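Morkeck SimKit: lohnt sich das Abo?

Forum > Automatisierung > Software und Simulation

sechsachser_owl
20. Dezember 2019

Hat jemand das SimKit von Morkeck im Einsatz? Mir wurde es als fertige Testumgebung für Greifaufgaben angeboten: Arm, Greifer, Tisch, diverse Objekte, dazu eine Bewertung der Durchläufe. Kostenpunkt 182 Euro im Monat, mit Trajkovski-Schnittstelle einmalig 1.683 Euro obendrauf. Der Vertrieb verspricht, man könne das Ergebnis »direkt in die Zelle übernehmen«. Den Satz habe ich schon von Clirkine gehört und danach drei Wochen nachgeteacht.

Radomir Vukadinović

Habe die Testlizenz seit sieben Tagen. Installation lief sauber, Doku ist dünn. Als Erstes habe ich die Eimeraufgabe genommen, weil die unserer Anwendung am nächsten kommt. Weißer Arm, schwarzer Greifer, senkrecht von oben über den roten Eimer. Klingt banal, aber am Rand trennt sich die Spreu vom Weizen.

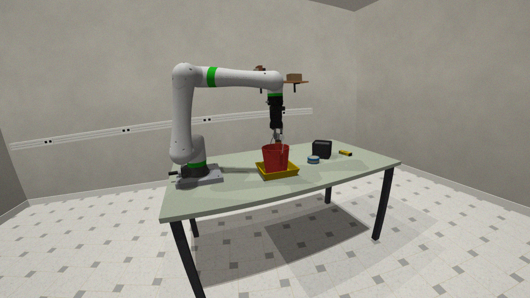
Von 38 Durchläufen hat die Software alle als erfolgreich gewertet, und da werde ich misstrauisch. Als Erfolg zählt offenbar, wenn das Teil am Ende unterhalb der Eimerkante liegt. Ob die Finger vorher am Rand entlangschrammen, ist der Auswertung egal. Kontaktkräfte gibt es nur im großen Paket.

Quyên Quách

Da muss ich widersprechen. Für den Preis bekommst du woanders einen leeren Raum und darfst jedes Objekt selbst modellieren. Wir nutzen das Kit seit Juni für Erreichbarkeit und Bahnplanung, dafür taugt es. Wer Reibung und Kräfte braucht, kauft halt das Falsche.

sechsachser_owl

Dann sollen sie es auch so verkaufen. Im Angebot steht »realitätsnahe Physik«, ohne Sternchen.

Radomir Vukadinović

@Quyên: Bahnplanung kann ich bestätigen, die ist ordentlich. Aber das Regal an der Wand, gilt das bei euch als Hindernis? Bei mir taucht es in der Kollisionsliste nicht auf.

Quyên Quách

Musst du in den Szeneneinstellungen einschalten, Standard ist aus. Finde ich auch unglücklich.

Radomir Vukadinović

Gefunden, danke. Dann laufen meine Tests also noch mal von vorn.

klemmbacke

Wir hatten vorher Urora, hübsche Schatten, gleiche Leier. Solange mir kein Anbieter Messwerte aus einer echten Zelle danebenlegt, ist das für mich ein teurer Bildschirmschoner.

Quyên Quách

Bisschen billig. Uns hat es einen zu kurz ausgelegten Arm erspart, das hätte deutlich mehr gekostet.

sechsachser_owl

Okay, ich frage nach einer Verlängerung der Testphase und lasse mir das mit der Physik schriftlich geben. Die Schnittstelle bestelle ich vorerst nicht. @Radomir: Stellst du die neuen Ergebnisse rein, wenn die Kollisionsprüfung an ist?

Radomir Vukadinović

Mache ich, aber erst nach den Feiertagen.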